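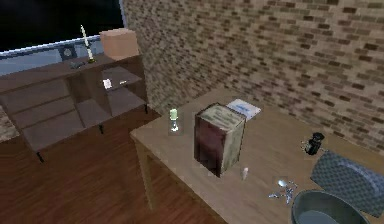
Filed under: Robots & Automation > Rules and Good Practice
Reading time: 3 min
Print | E-mail this page

How strict should our rules be for logging simulated pick-and-place runs?

Flinumetti

Hi all, long post, sorry in advance. I look after the simulated side of a small tabletop project we call Kako. The arm's job is to pick things up off a dining table and move them where they're asked for — candles, spoons, a bowl, a big box made to look like a book, that kind of thing. We do everything in sim before a real arm gets near it.

My trouble is the house rules. When I joined there was a one-page sheet and now it's 16 rules long, and people follow whichever ones they remember. The one we argue over most is what counts as a failed run. If the arm gets the spoon to the placemat but bumps a candle on the way, I say fail. My teammate says the spoon got there, so pass, and write the bump in the notes. We did 78 runs on the last layout and depending on whose rule you use we look either pretty good or kind of embarrassing!

Also, do you all freeze the layout before a test? Ours gets "tidied" between runs by people who mean well, and then I can't compare anything. Is there a standard I should be reading, or does everybody make this up as they go?

Sveva Mazza

I've been through this one. What worked for us was splitting it in two. Every run gets a task result (did the thing end up where it was asked to go) and a separate contact result (did the arm touch anything it wasn't told to touch). You report both, always together, and you don't let anyone quote the first number alone in a slide. Your teammate can be right and you can be right and the argument goes away, mostly. Ours flared up again over whether brushing the tabletop counts as contact. We decided it doesn't below a force limit we wrote down ahead of time. Write yours down ahead of time too, because once you've seen the results you will be tempted, I certainly was.

On layouts — yes, freeze them. Save the layout under a version name, make it read-only, and put that name and the random seed in every log line. If somebody wants to move a candle, fine, that's a new version and the old numbers don't carry over. I'd keep 3 or so frozen layouts for testing that nobody tunes on, and let people tidy the practice ones as much as they like.

As for standards, the published robot safety standards are worth your time before you go to the real arm, and you should have somebody who knows them do a proper risk assessment on the actual cell. They won't tell you how to score a spoon. A clean record in sim doesn't stand in for any of that either, and I'd put that sentence on your sheet if you only have room for one more.

16 rules is too many, by the way. Could you sort them into "stops the run" and "goes in the notes"? I bet half of them are really preferences.

Warna

just fail everything that touches anything. simple. we do that and it's fine

Sriwong

I don't agree with Warna, at least not for early work. We tried all-or-nothing and for about 24 runs in a row every single one was a fail, so the log told us nothing about whether we were getting better. Sveva's way is closer to what we do now.

One thing I'd add is thin stuff. Cutlery lying close together is a pain, because the arm goes for one piece and drags its neighbor along. You need a rule for that before you start. We allow the neighbor to shift a little as long as it stays on the table and the arm lets go of it, and we record how far it went. Somebody else might want it stricter.

Oh, and say who is allowed to throw out a run. With us it has to be a person who didn't write the controller, and the reason goes in the log, even if it's only "simulator crashed." Deleted runs used to be our biggest mess by far. Keep the raw logs as well — I overwrote a set last July and I'm still hearing about it.

Tags: simulation, test logs, pick and place, house rules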